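Subject: Re: [plandenach-players] Raltine season 2 - is the roster pass worth it?
Filed under: List archive > Games > Plandenach

29 Dec 2020

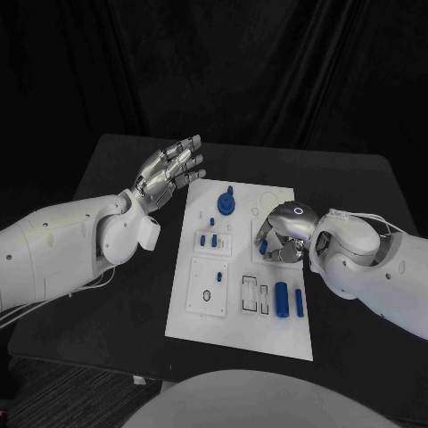

Lộc Âu wrote:

> I held off on the first pass and I'm leaning the same way now. Raltine
> shipped with 18 drivers and I still only play three of them, so paying
> up front for more feels silly. Has anyone seen what the new tracks are
> like? And did they ever fix the ghost data after the November patch?
> I lost all my times on Castellanos and I haven't had the heart to go
> back.

Hi Lộc and everyone,

I bought it on day one (of course I did) and I've put 13 hours into it over the break, so let me try to talk you into it, or at least halfway!

Tracks first. There are two in the download right now and more to come in spring. Bromau is the one in the trailer, with the harbor and the long tunnel, and it's fine - pretty, wide, a little sleepy if you're used to the faster classes. The night version is much better because you can't see the second chicane until you're on top of it. The other one is a reverse layout of Castellanos, and I know, I know, reverse layouts are what you do when you've run out of money, but they moved the pit exit and opened up the old service road and I keep going back to it. My best lap so far is a 1:41 and I hit the wall twice.

Ghosts: yes, fixed, mostly. Anything you recorded after the patch is safe. Anything from before is gone for good, and the patch notes say so in one line near the bottom, under the controller stuff. I had 84 saved laps and got none of them back. I was grumpy for a week and then started over, and I'm faster now than I was, so there's that.

The new drivers I could take or leave. The heavy one with the orange car is strong off the line and useless in the rain. The other feels like a reskin of somebody we already had. If you only play three, you'll probably still only play three.

What I would pay for again is the split-screen cup. It used to be two players and no saving, and now it's four and you can stop halfway and pick it up the next night. My brother and I finished a whole season that way, all 164 points of it, and he beat me by one on the last corner (he has brought it up at every meal).

One warning - if you play on the older console, turn off the crowd detail before you load Bromau. Mine hung on the loading screen until I did that. It's under Display, then Trackside, and you have to restart the game for it to stick.

Anyway, if you just want the tracks, wait. They go on sale separately when the spring batch lands. If you've got people on the couch with you, get the pass.

Does anybody know if wheel settings carry over between profiles yet? I still have to set my dead zone from scratch every time my brother has been on.

Marnie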